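The Pay Window

The bus put Ailsa Yule down outside the Satside depot a little before six, and she walked the rest of the way with her lunch in her coat pocket. It was October and still dark. The lights were on in the yard at McIver, and the first truck was already backed up to the loading door.

She had worked in the wages office for most of her adult life. The office was a narrow room between the canteen and the stairs, with a window that slid open onto the corridor. In the old days the men had lined up at it to get their envelopes. Now the money went to the bank and the window was for complaints.

Senga Hepburn was at the other desk with her shoes off.

"There's a man upstairs from Civalex," Senga said. "He came in with Cameron. He's got his own chair."

"What do you mean, his own chair?"

"He brought it up from his car. It's for his back."

Ailsa hung up her coat and turned on the heater. She had heard about Civalex. They had bought the Zirner plant across the river, and the people there had been told that everything would stay the same. Then the canteen closed, and after that the night shift.

She opened the complaints book. There was one from the day before, in pencil, from Afaf Sabbagh in packing. It said she had been paid too much.

Ailsa read it twice. People did not usually write that in the book. She looked up the account and found that Afaf was right. There was an extra payment of $2,599 on her last check, entered under back pay, with no name beside it to show who had put it through.

"Did you do this?" Ailsa said.

Senga came over in her stockings and looked. "No. I don't even have the code for that."

"Neither do I."

Only Cameron Moffat had the code. He had been plant manager for a long time, and before that he had driven one of the trucks. He kept his code on a card in his wallet and read it out loud to himself when he typed it in.

At the morning break Ailsa slid the window open and waited. Afaf came down the corridor with her hairnet pushed back. She was a tall woman who had started on the line the same summer as Ailsa's sister and had stayed when most of that group left.

"You saw it," Afaf said.

"I saw it. Have you spent any?"

"No. It's sitting there. I don't like looking at it."

"Did anyone say anything to you about back pay?"

Afaf thought. She put her hand flat on the counter, the one with the finger that would not bend. That had happened at the old sealing machine, years ago. She had wrapped it in a towel and asked to finish the shift, and Cameron had driven her to the hospital himself. There had been a form about it. Ailsa remembered typing the form and sending it up the stairs, and she did not remember it ever coming down again.

"He asked me how the finger was," Afaf said. "Last week, out by the bikes. He never asks me that."
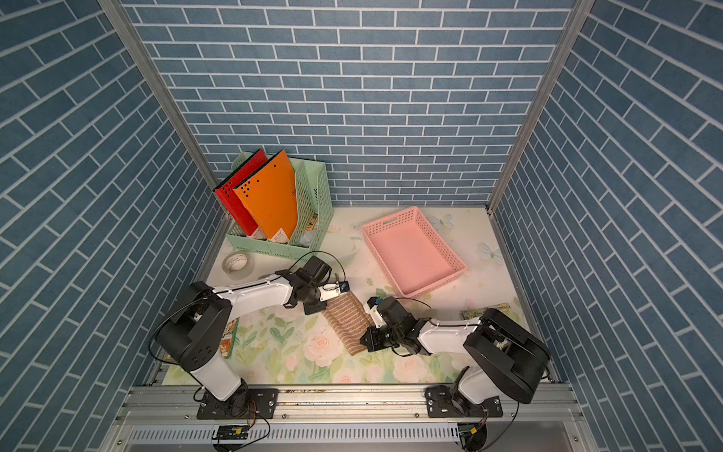 The bell went and Afaf pulled her hairnet down. She said she would come back at the end of the shift, and that if it was a mistake they should take the money and be done with it. Ailsa closed the window.

She worked through until lunch. She did the overtime sheets and the sick notes, and she answered a letter from a boy who had left in the spring and wanted to know where his vacation pay was. Senga went out for rolls and came back saying that the man from Civalex was asking for the accident files.

"All of them?"

"All of them. Annag is carrying them up. She's had to make two trips already."

Annag Pringle had the front desk and the keys to the records room. She came in at lunch to use the kettle, because the one upstairs had been taken over by the visitors. She was out of breath.

"There's one missing," she said. "He has a list from the insurance people and it doesn't match. He was nice about it. He said take your time. Then he looked at his watch."

Ailsa poured her some tea and did not ask which one.

In the afternoon she went up the stairs. She did not go up often. Cameron's door was open and he was standing at the filing cabinet with his back to her, not looking for anything. The man from Civalex was in the next room with the door shut. She could hear him on the phone.

"Cameron," she said. "Afaf's check."

He turned around. He looked tired, and he had cut himself shaving.

"It's owed to her," he said.

"Then it needs a form."

"There was a form."

"I know there was. I typed it."

He sat down. He told her that the old owner had asked him to hold on to it until the end of the year, because of the insurance, and that the end of the year had come and gone and he had let it. He said it had been in his desk, and then in his garage. He had worked out what she should have gotten for the weeks she was off, and he had put it through before anyone new could tell him no.

"Have you still got it?" Ailsa said.

He opened the drawer and took out a brown envelope. The form was inside. The paper had gone yellow along the fold, and she saw her own initials at the bottom in blue ink. She had made the letters differently then.

"They'll let me go over this," Cameron said.

"They might."

"She'd keep the money, though. If the form's there."

"If it's dated right and it's in the file, I don't see how they could take it back. I'd have to write down when I got it from you."

He nodded. The voice in the next room stopped, and they both waited until it started again.

"Write it down, then," he said.

She took the envelope down to the wages office and made a copy. She wrote the time on it, and where it had come from, and signed her name. Senga watched her do it and then signed underneath as a witness without being asked. Annag took the original up with the last of the files.

At the end of the shift Afaf came to the window in her outdoor coat. Ailsa told her what the money was for. Afaf listened to all of it with her head down.

"That was eleven weeks," she said. "I borrowed from my brother. I paid him back a bit at a time and he never stopped bringing it up."

"You should get something in writing from upstairs. If you don't hear, come and see me."

"And Cameron?"

"I don't know."

Afaf did up her buttons. She had trouble with the top one and Ailsa waited.

"He drove very fast," Afaf said. "To the hospital. I was more scared of that than the finger."

She asked for the complaints book, and Ailsa passed it through. Afaf found her own line and drew the pencil across it, and passed the book back. Then she went out by the yard door. Cameron's car was still in its space, with the light on inside and him sitting in it, and Ailsa saw her stop, and go over, and knock on the glass.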